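Pondow Homeowners League Asks for Proof Behind "Never Clean Again" Gutter Claims

League says Drosteo coating may be fine, but the evidence offered so far isn't

FOR IMMEDIATE RELEASE

The Pondow Homeowners League is asking Gekel Exteriors to publish the full test results for Drosteo, a spray-on gutter coating now being sold door to door for $600 a house. The League is also asking homeowners to hold off on signing until the results are out.

Drosteo is advertised as a finish so slick that leaves, seeds and roof grit "simply leave with the rain." The brochure left on porches this fall promises that a treated gutter will never need cleaning again. The warranty, which comes in a separate envelope after the deposit is paid, runs three years and requires the owner to clean the gutters every spring and fall and keep receipts for the work.

"I read the brochure and then I read the warranty, and I had to check that they were for the same product," said Dwight McKinnon, president of the League. "If it never needs cleaning, why am I cleaning it twice a year to stay covered? I asked the salesman. He said it was standard language. Maybe it is, but that doesn't tell me whether the stuff works."

The League wrote to Gekel in late summer and asked what the coating had been tested on, for how long, and by whom. The reply was a two-page summary. It says that treated sections shed debris "dramatically better" than untreated ones. It does not say what kind of debris was used, what slope the sections were set at, or how much water was run over them. The chart on the second page has no numbers along its side.

A gutter with the right pitch and a clear downspout sheds a fair amount of material without any coating at all. A gutter that sags in the middle holds water and muck no matter how slick the metal is. Any fair test would have to compare coated and plain gutters hung the same way, on the same kind of roof, under the same trees, and leave them up through at least one full leaf season. The League has seen nothing to suggest this was done.

Pine needles are a particular concern. Most of the older streets in Pondow are lined with white pine, and needles don't behave like maple leaves. They mat together over the downspout opening and stay there. The summary from Gekel does not mention needles.

The company has also pointed to letters from happy customers. The League has read the ones it was shown and has no reason to doubt that the people who wrote them are pleased. Several wrote within weeks of the job, though, and every coating job includes a full cleaning beforehand. A gutter that has just been scraped and flushed will run well for a while — with or without Drosteo.

The League is not calling the product a fraud. Slick coatings exist and some of them do what they say on boats and cookware. What the League objects to is a flat promise with very little behind it, sold at the kitchen table with a discount that ends when the salesman leaves.

Homeowners who are thinking about the treatment are urged to do the following:

Ask for the warranty before paying anything, and read the section on owner duties.

Get a price for a plain cleaning and a pitch adjustment from someone who does not sell coatings.

Ask whether the coating changes any warranty you already have on the gutters.

Keep a dated copy of every paper you sign. State rules on canceling a home sale vary, and the clock usually starts with that date.

Those who have already had the work done can help by sending in the date of treatment, the type of trees nearby and what the gutters look like after the leaves are down. The League will print what it gets, good or bad. If Drosteo holds up on pine streets through the winter, the League will say so.

"I'd be glad to be wrong on this one," McKinnon said. "I'm the one up on the ladder at my house."

About the League: The Pondow Homeowners League was founded in 1987 and has 300 member households. It takes no advertising and does not accept money from contractors or product makers.

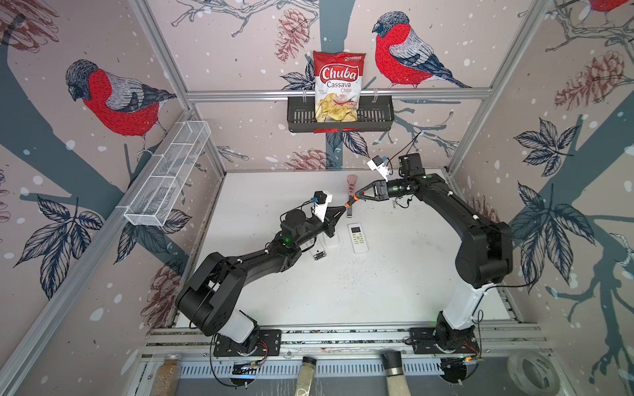 CAMPBELL, October — The League will take up the Drosteo question again at its fall meeting in Campbell, which is open to nonmembers. Gekel Exteriors has been invited to bring its full test results and answer questions from the floor. It had not replied when this release went out. Bring your brochure if you still have it, and the warranty if you were given one.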